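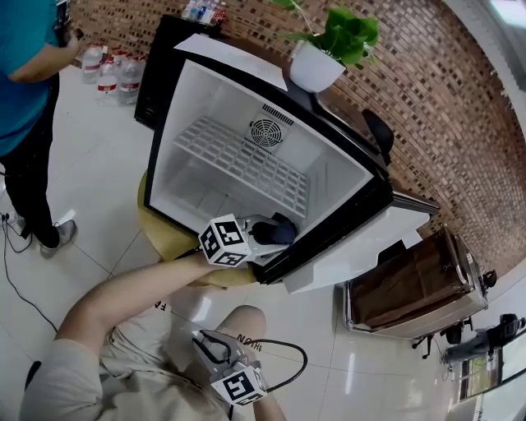 Small fridge on a stool: shelf, airflow and stability

Started by ternell_bench, 24th May
Replies: 8

ternell_bench
I have a small fridge of the open-box type: one wire shelf, fan grille on the back wall of the upper compartment, bins moulded into the door. It lives on a round wooden stool so I don't have to bend. Upper compartment holds at 4 degrees or so. The space below the shelf is noticeably warmer. Would removing the shelf even things out, or should I leave it in and change the loading? There is a potted plant on top, if that matters.

drainpan
Leave the shelf. A wire grid blocks very little. What blocks flow is whatever you put on it. If you have cans standing shoulder to shoulder, cold air from the fan stays up top and the bottom relies on conduction. Leave a finger's width at the back and down one side.

Moulin_K
Agree on loading, disagree on the shelf. I had a Solto with the same layout and pulled the shelf for two weeks in February. Bottom dropped by 2 degrees with the same contents. Small sample, but it was logged, not guessed.

drainpan
Same contents in the same positions? Without a shelf they can't be.

Moulin_K
Fair. Same contents, stacked. I'll concede the positions changed.

kulap.i
The stool concerns me more than the shelf. A round seat under a square base leaves the corners unsupported, and an open door with full bins moves the centre of gravity forward and to the hinge side. Put the heavy bottles at the back of the cabinet and keep the door for light stuff. Check it by opening the door fully with the bins loaded and pressing lightly on the outer edge. If a rear foot lifts, it needs a wider base.

ternell_bench
Tried that. No lift with the bins empty. With two 600 mL bottles in the lower bin, the rear left foot comes off the seat. Door bins are now sachets and cheese only.

ornoneo_fan
Move the plant. These things usually have their warm exhaust at the back, so the pot won't do much thermally, but water and a mains appliance don't belong together. Mine overflowed its saucer and went down behind the rear panel. Unit was written off. Loose paper on top isn't great either if it can slide down over the exhaust.

kulap.i
A pot with no drainage hole is fine if you're careful with the watering. I wouldn't call it a fault condition. Check where the exhaust is on your unit before worrying about the paper.

ornoneo_fan
Careful with the watering is what I was. We'll have to differ.

ternell_bench
Exhaust is at the rear, low. I've pulled the stool out to give 18 cm clearance from the wall and put the plant on the cabinet next to it. Shelf stays in for now, cans down one side only. I'll put a probe in each compartment, 30 minute intervals, and post the numbers when I have a full week.

drainpan
Put the probes in a small jar of water or you'll be logging door openings. Also wipe the fan grille first. Dust in the rings cuts the flow more than people expect, and a damp cotton bud gets it out. Unplug it before you start.

Moulin_K
If you have a spare week, log one with the shelf out as well. Stack the cans in the same column, so drainpan has nothing to object to.

drainpan
I'll find something.

Kulap Intarasuk (kulap.i)
Changed my display name, same person. What is the ambient where you have it? These only pull a fixed amount below room temperature, so a probe outside the cabinet is worth more than a second one inside.

ternell_bench
Haven't measured it. Third probe ordered.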